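Beta families wanted for Zonero, our screen time app

Posted 4/10/22 by Amirul Sitompul, Rakska

We are looking for 60 families to try the next version of Zonero before it goes out to everybody, and we would love to hear from you!

Zonero is a small app for phones and tablets that helps a household agree on screen time and stick to what it agreed. A parent and a child set it up together. You pick the apps that count toward the daily allowance, decide what happens when the time runs out, and choose the hours when the phone goes quiet (dinner, homework, bedtime, whatever works in your house). The child sees the same numbers as the parent, on the same screen, and can ask for extra minutes with one tap.

The first version was written by two people in a spare bedroom, and it did far better than we expected. The new one has been rebuilt almost from the ground up. It has a shared weekly plan, a homework mode that leaves the dictionary and calculator open while games are paused, and a much better way of handling brothers and sisters who share one tablet. That last part was the thing people wrote to us about the most, and we're really excited to see what you make of it.

Who we're looking for

- Families with at least one child between 8 and 15 who uses a phone or tablet most days
- One adult who can be our contact and has a phone of their own
- Android 8 or later on the child's device (the iPhone version isn't ready for this round, sorry)
- Everyone in the family who will use the app has to agree to it, and that includes the children

You don't need to know anything about software. If you're the person in the house who can never find the settings menu, please apply - you will spot things that we walk right past. We'd also like to hear from grandparents who look after the kids after school, from parents who live apart and share the care between two homes, and from families who speak more than one language. The app is in English and Indonesian for now.

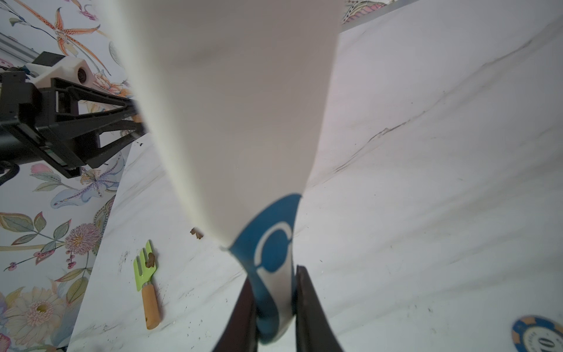

What you'll be doing

The test runs for 3 weeks in May. In the first week you install the app, set up your plan and use it the way you normally would. After that we'll send short tasks every few days, things like changing the bedtime hours or moving the app to a second device. Most take ten minutes. There is a button inside the app for sending us a note whenever something is confusing, slow or broken, and you can use it as often as you like. We read all of them.

At the end there's a video call of half an hour or so with the adult, and with the children too if they feel like joining in. In the last round the kids had the best ideas by far. The request button came from a ten-year-old.

What you get

- 2 years of Zonero for the whole household, on as many devices as you own
- A $40 gift card after the final call
- Your name on the thank-you page, if you want it there

About your data

The test version records which apps are opened and for how long. It does not read messages, listen to calls or save photos, and location is switched off for this round. Test records are deleted when the round is over. You can leave at any time and have your records erased right away, no explanation needed.

Who we are

Rakska is a team of seven. We share an office with Setiawan, the design studio that draws our icons and screens, and our support desk is run by Takberg. More than 3000 households use the current version of Zonero, and plenty of the people who answer support mail started out as testers.

How to apply

Fill in the tester form on our website. We ask for your children's ages, the make and model of the devices you use, and a few lines on how screen time works in your home today. Messy answers are fine! We'll write back to everyone who applies, and families who don't get a place this time go to the top of the list for the iPhone round.

Questions can go to Amirul through the contact page. Please put "family test" in the subject line.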